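Statements desk notebook
Dec 31, 2025
Rerun of the condemnation index

Picked up from where Chin-lung left it. The claim we are supposed to be testing is Zindbridge's: that the wording of foreign ministry statements hardens in the weeks before a government recalls its ambassador, and that Torier can score the hardening from text alone. Their brochure has a very smooth curve in it. I have yet to get a curve like that out of anything.

Set used today: 457 statements from the Flurerex archive, English versions only. Stripped out the national day greetings and condolence messages first. Last time they were left in, and a week of funerals came out as a thaw.

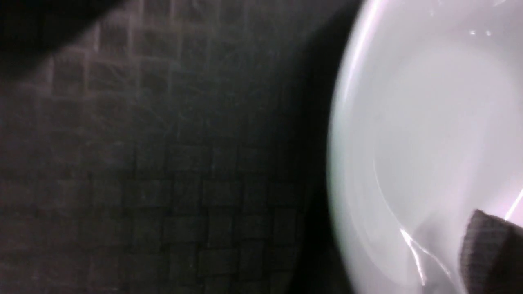 First pass looked good, which made me suspicious. Scores climbed nicely before most of the recalls. Then I opened the top scorers and read them. A large share of the climb is the same sentence being repeated: "condemns in the strongest possible terms". Some ministries say that about everything, including a fishing dispute. Torier gives it full marks each time. A ministry that has used the strongest possible terms since the spring has nowhere left to go, so what are we measuring? Volume, I think. They put out more statements when things are bad. We could have had that from a tally.

Also not happy with the dates. Flurerex files a statement under the day it was posted in English, and the original can be a couple of days older. In two of the recalls the "warning" statement was posted in English after the ambassador had already been called home. Those should not count as predictions. Moved them to the rejects folder and put a note in the log.

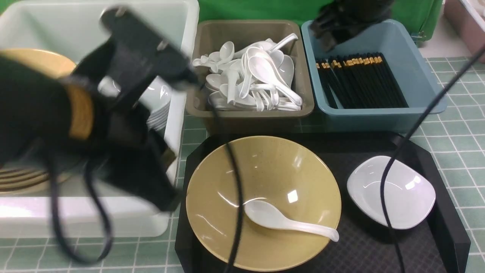
Hand coding. Chin-lung Kao and I each read roughly 300 of the statements separately, scoring from mild to severe without seeing Torier's numbers. We agreed well on the mild ones and badly on the severe ones. He reads "reserves the right to respond" as a threat. I read it as what you write when you have decided not to respond. Neither of us can prove it from the text. If two people who do this all day can't agree, I don't see how a score to one decimal place means much.

Tried dropping the stock phrases altogether. The climb shrinks to almost nothing for all but three countries, and those three publish so little that one angry paragraph moves the line.

Chin-lung's objection, noted for fairness – stock phrases still carry meaning if a ministry normally avoids them. True enough. It would need a separate baseline for each ministry, and for that we need older material than we have. The archive gets thin before September of last year. 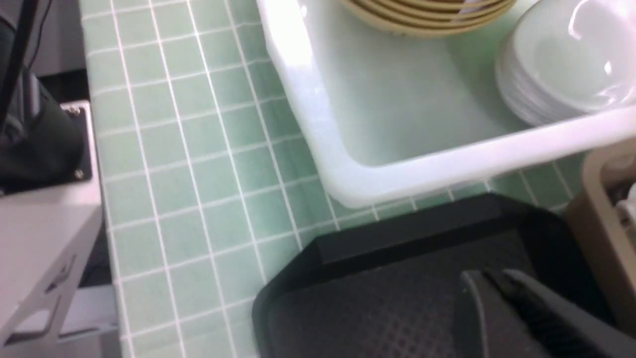

Tien-fu Yeh
Research associate, statements desk

To do:
Ask Vasconcelos whether their copies keep the original-language posting date. They said yes to this once and then sent a spreadsheet without it.
Baseline per ministry, even a rough one, before anyone touches the chart again.
Write to Zindbridge for the list of recalls they used. I would like to see the ones where nothing happened beforehand, and the hard statements that led nowhere. The brochure has neither.
Agree a rule on "reserves the right". Chin-lung to draft, me to argue.

The chart on the shared drive still has the old title with "early warning" in it. Please don't send it to anybody until that's changed.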